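**Selective dry cow therapy - who has stopped blanket tubes?**

**Irnavow** (original post)

We milk almost 3200 litres a day and have used antibiotic tubes on every cow at drying off for as long as I've been here. The milk buyer now wants us on selective treatment by January.

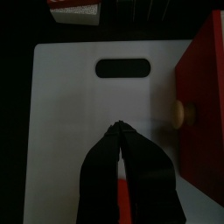
The vet's suggestion is that any cow under 200,000 cells for her last 3 recordings, with no mastitis this lactation, gets teat sealant only. Everything else gets a tube and sealant as before. That would leave us with 17 cows in the first group to dry off in the autumn, and I'm not keen to find out the hard way. What did other people see in the first year?

---

**Uteck**

We switched four years ago. Two cows came in with mastitis in the first month after calving that year, both from the sealant-only group. The year before it was three with everything tubed, so I couldn't tell you it made any difference.

Hygiene is where it goes wrong. Without the antibiotic there is nothing to deal with what you push up the teat end. Do small batches, after milking when you aren't rushed. Surgical spirit on cotton wool, keep going until the wool comes away clean, far teats cleaned last and sealed first.

---

**Prunder**

I'll disagree with the vet's cut-off. 200,000 is too generous for a first go. We started at that and had a bad time of it, four clinical cases before Christmas and one cow lost. Dropped it to 100,000 the next season and it settled down.

Also check the recordings are recent. If the last one was six weeks before drying off it tells you very little.

---

**Uteck**

Were those four cases all sealant only? And were they housed or out?

---

**Prunder**

Three were sealant only, one had both. They were housed, and the straw was poor that year, I'll admit that. I still wouldn't start at 200,000.

---

**Nugroho**

I think you are both right for your own herds. If the bulk tank is sitting at 120 then 200,000 per cow is reasonable. If it's at 220 you have infection going round the parlour and ought to sort that out first.

Irnavow, what is your bulk count? And what are the cows giving when you dry them off? Anything over 15 litres will leak, and I'd want that down before relying on sealant. We cut the cake a week ahead and move them to the plainer ration.

---

**Irnavow**

Bulk tank is 165 on the rolling average. Yield at drying off varies, a few of the better ones are still on 20 litres or more. We've always stopped them abruptly and not thought about it.

Recording is monthly so the figures should be recent enough.

---

**Nugroho**

Then I'd go at 150,000 and leave the high yielders on tubes this time round. You can ask for a quick milk test on the day for any you are unsure of. Our practice sells the paddles cheaply enough.

---

**Prunder**

150 I could live with. Don't put them back on the same bedding we had.

---

**Irnavow**

Thanks all. I'll put 150,000 to the vet when she is here for the routine visit and ask about the paddle test as well. First batch will be four cows, done after morning milking. I'll post the calving results on this thread in spring.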